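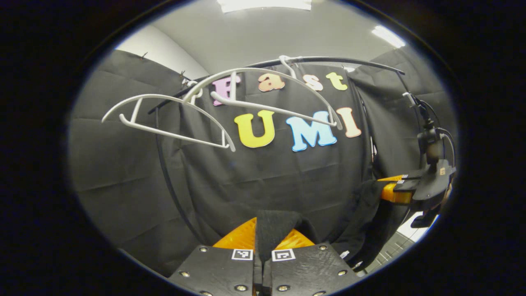 Foam letters on dark gray curtains.

Preparing a Mixed Album for Mastering

6 min read

By Macarena Tejada

This page covers the steps between a finished mix and the files you send to a mastering engineer. It assumes a full-length record mixed in a computer program, with one stereo mix per song. The steps are the same for an EP or a single, except for the sequencing section, which you can skip for a single.

1. Freeze the mixes

Save a new copy of each session before you change anything. Add the word PRINT to the session name. All exports come from the PRINT sessions. If a mix changes later, make a new PRINT session with a number after it and leave the old one alone.

Check each session for muted tracks that should be playing, and for playing tracks that should be muted. Guide vocals and click tracks are the usual problem. On the Lamach record a click was left under a quiet bass intro and was found after the test pressing.

2. Remove the loudness processing

Bypass any limiter on the mix bus that was added only to make the song louder. Leave a bus compressor in place if you mixed through it from the start. If you are unsure, export both versions and label them.

With the limiter off, the peaks should sit between -6 and -3 dBFS. If they go higher, lower the mix bus output. Do not move the channel faders, as this changes how hard the bus compressor works.

3. Export

Use these settings:

Format: WAV, stereo interleaved
Bit depth: 24-bit, or 32-bit float if the program offers it
Sample rate: the same as the session
Dither: off
Normalize: off

Start the export one full bar before the first sound. End it after the last reverb or cymbal tail has gone silent at high monitor volume. Do not draw fades. Write the fade start and end times in the notes and let the mastering engineer make them.

Export an instrumental version of every song in the same pass. Radio and film requests often come a year later, when the plug-ins may no longer open.

4. Listen to the files

Import the exported files into an empty session and play each one from start to end on headphones. Listen for clicks at edit points, dropouts, and missing plug-in effects. Write down the time of each fault. Fix it in the PRINT session and export the whole song again.

5. Sequence and notes

Number the files in album order with two digits, then the title, then the version:

01_Konance_main.wav
01_Konance_inst.wav
02_Jondcombe_main.wav
02_Jondcombe_inst.wav

Put the notes in one plain text file. Include the artist name as it should be spelled on the release, the song titles, the ISRC codes if you have them, fade times, and any gap between songs that matters. If two songs run together, export them separately with the overlap included and give the crossfade point.

One reference track is enough. State what you want from it, such as the low end or the vocal level.

6. Send

Zip the folder and upload it as one file. Keep the link active until the masters are approved.

Session checks by Hadi Tannous. Last updated 18 October 2025.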